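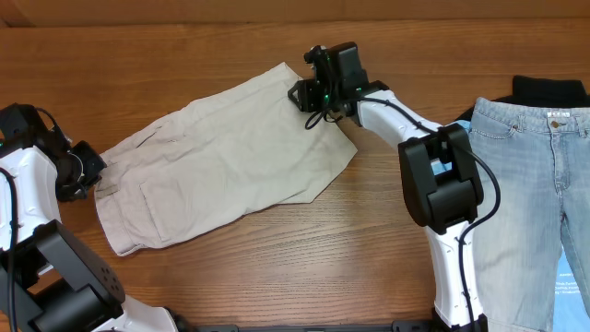

4.2 Division of work at the folding table

Before the Gosmont site of the Flurance laundry adopted the Daller cell, each folder worked alone from sorting to stacking. In the new arrangement, trousers are passed to a two-arm station and the folder becomes its attendant. Attendants lay out garments, clear faults and check finished folds. Two attendants share one station and change places every 10 garments. In interviews held in March 2022, they described the work as lighter on the wrists but more broken up, as short waits could not be used for other tasks. Hems were a frequent concern. The fingers hold cloth by pinching up a fold (Figure 2), and attendants judged from this fold whether to step in. Siriwan, the logging tool, recorded their interventions over 200 garments. 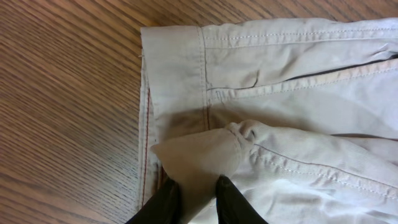 Figure 2. Gripper fingers holding a pinched fold of beige cloth near the hem.

4.3 Changes to training

New attendants are taught manual folding first and fault clearing second.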